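Progress report to the Andreadis Fund
Project: Small Things, Put Away (shared workroom, Sarkadico building)
Prepared by: Evanthia Giannakopoulos
For: Joaquín Villalba
2021-02-19

Dear Joaquín,

You asked for a shorter report than the last one. I have left out the history of the shelving dispute, which I can supply on request and which runs to several pages.

Where we are

The sorting room is open and in use. When the grant started, the tables served mainly as a place to set things down on the way to somewhere else, and most of those things never completed the journey. We now have a rule that whatever is on a table at closing goes into a basket, and whatever is in a basket gets sorted the next morning. The first half of the rule is going very well. The second half is improving.

We bought white plastic baskets with handles in place of the wicker ones in the original proposal. The wicker looked lovely in the catalog and shed bits of itself onto everything. The plastic ones rinse clean, and you can tell from the side whether there is anything in them, so people can no longer claim they thought one was empty.

The trial sessions on small items (lids, caps, little containers, the stuff that lives at the bottom of drawers) began after the new year. Progress is slow because small items are slow. A large item has an obvious home. A lid has a theory about where its container went.
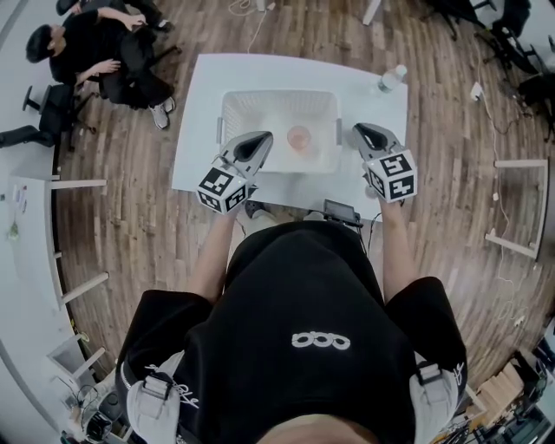 One small item in the basket, one water bottle on the table.

We have settled on one basket per table and one person standing at it, with chairs kept back from the working side. Earlier we tried two people to a basket and got a great deal of conversation. Drinks on the table are allowed if they have a cap. I lost that argument in a staff meeting and am reporting the result faithfully.

Money

The grant for this period was $1000. We have spent $725, mostly on baskets and on the label stock from Vinside. The labels stick to everything except the shelf edges, and Vinside has agreed to replace them. We had budgeted $700 for the same items. The extra $25 was delivery, charged a second time when the first delivery went to the wrong floor and was signed for by someone whose signature is a straight line. I have written to the supplier and will let you know if the money comes back.

What has not gone well

The cabinet from Zurkton is still not here. It has been "leaving the warehouse" for longer than I would have thought a warehouse could be left. Until it arrives, sorted items are going into boxes under the window, where they are sorted but not, in any sense you would recognize, put away. I have stopped using the word "temporary" about the boxes.

The sign-in sheet is also a disappointment. People sign in. They do not sign out, and on paper several of them have been in the room since it opened.

Next period

We would like to carry the unspent balance forward to April and put it toward drawer dividers. I would also like to try the small-item sessions in the mornings, when patience is in better supply. If the cabinet comes, we will need one day with the room closed to fill it. Please confirm whether the carryover needs a separate form or whether an email from you will do.

The receipts are in the envelope with the signed copy, including both delivery slips.

Regards,
Evanthia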